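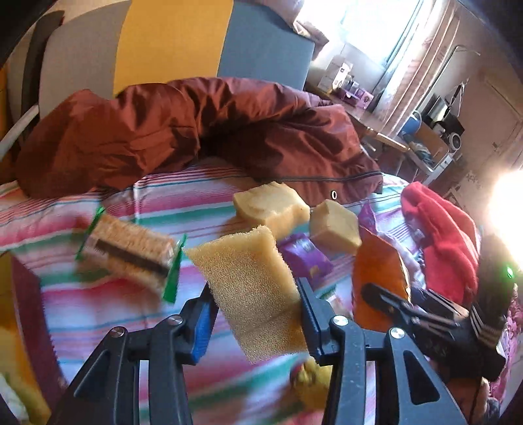 How did Edith Mamani come to be cast in Skarnwood? The director, Wenceslao Herrera, saw her in a stage play in Arnstead and invited her to read for the part of the older sister.

Mamani told the Pacheco Film Society that she had expected a short conversation. "I read three pages, and then Mr. Herrera asked me to read them again without raising my voice," she said. "We stayed for the whole afternoon."

The film follows two sisters who return to their late father's farm. It was shot over 30 days in November and December, and Mamani appears in all but 17 of its 338 shots. 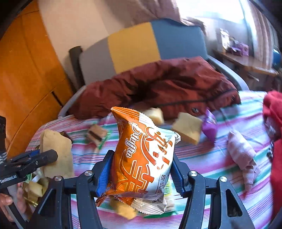 She prepared for the role by spending time with farming families near Cleltness. "They were generous with me," she said. "I listened to how they spoke to one another at the end of a working day — very few words, and a great deal understood."

Herrera, who joined the interview later, said that the final scene was rewritten on location at her suggestion. The two are now discussing a second film.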